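Workshop Notebook, Finishing Section
17 August 2018

Wash fastness of the Tveit red, continued from the March trials.

The section received two lots of dyed cotton from Platura for assessment. Both were cut into strips, weighed, and numbered with laundry pen on the selvage side. Lot A had been rinsed by the supplier before shipment. Lot B had not, and the paperwork does not state how long it was held in storage.

Each strip was stitched to an undyed piece of the same cotton and washed in 700 ml of soap solution. The bath was held at a steady temperature with the lid closed. Lot A left a faint pink stain on the undyed piece after the first wash and no further stain that could be seen after the second. Lot B stained heavily on both washes, and the bath itself was clearly colored when drained.
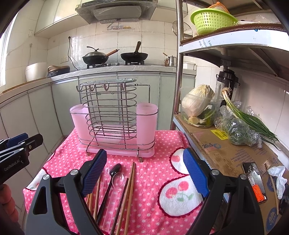
The unrinsed lot was then given a cold soak overnight and washed again under the same conditions. Staining was lighter but still below the grade required for the Flokunow order. It is the view of this section that loose dye remains in the cloth and that a hot rinse at the mill would remove most of it. Strip 865 was set aside because the stitching came undone during the wash. Its result is not to be used.

The Burumow fixing agent has not yet been tried on this shade. Colleagues who take up that work should note that the open container on the lower shelf is past its date. A new one has been ordered.

The full order is 4,000 meters, and cutting should not begin until Lot B has been graded again. Retained strips are in drawer 2, face down and away from the window. Gray scale readings to be entered on the next page once the strips are dry.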